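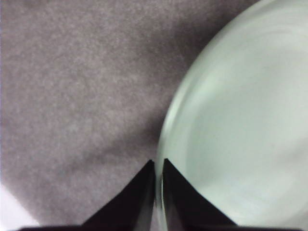

Is there a proper standard for grip force on kitchenware?

Our group in Tramcombe has a draft house rule saying the arm must stay under a set force when it closes on anything by the rim. The supplier, Huet, says their default is fine. Fine for what? I've asked twice which standard it comes from and got a brochure. Do I write my own number or trust theirs?

Modeo

Check the manual, it should be in there.

Killian Ferrand

The manual will give you a maximum, and that's a different thing from a safe figure for your crockery. The robot safety standards I've read are about people getting hurt. I've yet to find one that cares about a dish.

We set our own limit at Trekent in January. 80 test grips per item, written down, failures included. I'd be wary of any rule with one figure for everything – a rim and a lid knob are two separate jobs and should have two lines on the sheet.

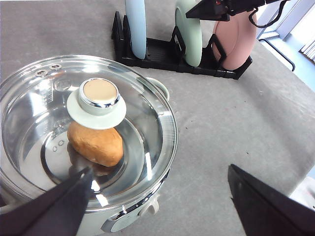 Trekent, 29th August

Adding to the above after a reread of our own rules. Ours said "clear the area first", which everyone signed and no one could define. A pot with a lid on and a rack of plates behind it – clear or not? We now list what may stay on the table and where. It's dull, and I'm still not convinced it's enough with two grippers working near each other.

trekker62

Sounds like a lot of paperwork for a bowl.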